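2019-10-31

Well, I finally sat down with the budget tonight, after putting it off for most of October, and I feel better for having done it even if the numbers didn't all come out the way I wanted. I had a pot of tea next to me and the good lamp on, and I told myself I wouldn't get up until every line had something written in it. I got up twice, but only for cookies.

The big question is still the second arm. Maribel Guzmán has been asking for one since summer, and she's right that we lose whole afternoons when the one we have is down for a loose cable or a tired motor and everybody stands around waiting. Caswood sent their quote for a small tabletop arm, gripper included, and it came in at 769 dollars a month on a lease, which made me sit back in my chair a little. Condori wants 717 for very nearly the same thing - but their service people are two states away, and I remember how long we waited for that wrist part last time. I wrote both numbers down side by side and looked at them for a good long while, as if they might change.

Then there are the spares, which I always forget and always regret. Gerardo Baluyot gave me his list on the back of an envelope, bless him, and it comes to 487 dollars for finger pads, cables, one replacement motor and a box of the little screws that roll under everything. I put the whole amount in without arguing. He has never once padded a list in all the time I've worked with him, and if he says we need two sets of pads then we need two sets of pads. 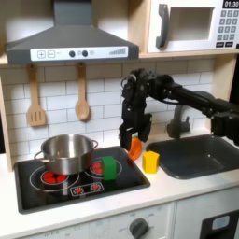

I also set aside 200 dollars for props, meaning toy food and blocks and whatever else gets dropped or chewed up by the fingers over a season. It seems like a funny thing to type into a serious spreadsheet, right under the lease, but they do wear out and somebody has to buy them. Maribel would like a second play kitchen too, so that two people could work at once, and I haven't decided. It would only make sense if the second arm comes through, and then we'd need another sturdy table, and then I'd have to find out if the Rescombe room has enough outlets along the far wall. One thing does lead to another with equipment!

I left the Darkener software renewal for tomorrow, when I can call and ask if they'll still let us pay by the quarter. I'm leaning toward Caswood, I think, even with the higher price, but I want to hear what Gerardo says about their gripper before I sign anything. The trick-or-treaters had stopped by the time I closed the laptop, and there's half a bowl of candy left on the hall table.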